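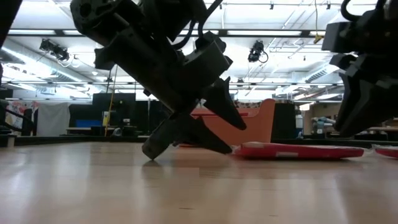

Two of the grippers in the Umbridge workshop.

Equipment Planner, Robotics (fixed term, 2 years)

Tokix is looking for someone to plan and buy equipment for its robot workshop at Umbridge. You will draw up the yearly budget, get quotes for grippers, cabling and ceiling cameras, and keep the spares list up to date. The first job is to compare offers from Valler and Gezer for replacement fingers.

You need 4 years in purchasing or stores work. Knowledge of robots helps but we can train you. You should be comfortable with spreadsheets and with ringing suppliers.

Send a CV and a short letter quoting reference 562. Closing date: December 6, 2024.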